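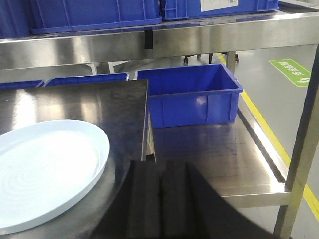

Our project began with a simple question about bread: why does a loaf made at home go stale so much faster than one bought in a shop, and does it matter where you keep it? Izzati Rahman and I both grew up in houses where the bread was put away differently (hers in the fridge, mine in a cloth bag on the back of the door), and each of us was quite sure our own family had it right. We wanted the test to be fair, so every loaf was cut on a plain steel work surface, the kind that wipes clean. Crumbs turned out to matter more than we expected, as I will explain further on.

We baked 12 loaves over the term, all from the same recipe, which came from Khairul Ong's grandmother and which she kindly let us have on the promise that we would bring her one. Flour came from the Stemen mill shop, and we bought 2000 grams at a time so that we would not be changing bags halfway through a batch. Each loaf was left to cool fully and then went into a paper bag, a tin, a cloth bag or the fridge.

Every morning we cut one slice from each loaf, pressed it with a 200 gram weight and measured how far it sank. Then we brushed up the crumbs and weighed those too. A stale loaf sheds far more when you cut it - anyone who has made toast on a hurried morning will know this already, but it was nice to see it in our own figures.

The fridge loaves did worst, I am sorry to say, and Izzati took it very well. They were firm by the second morning. The tin kept bread soft the longest, though one loaf from the June batch grew a spot of mould and had to be left out of the results. My family's cloth bag came somewhere in the middle, with a good crust and a rather dry inside.

If we did the project again we would try a rye loaf, and we would ask the Gostine bakery whether we could test one of theirs alongside ours.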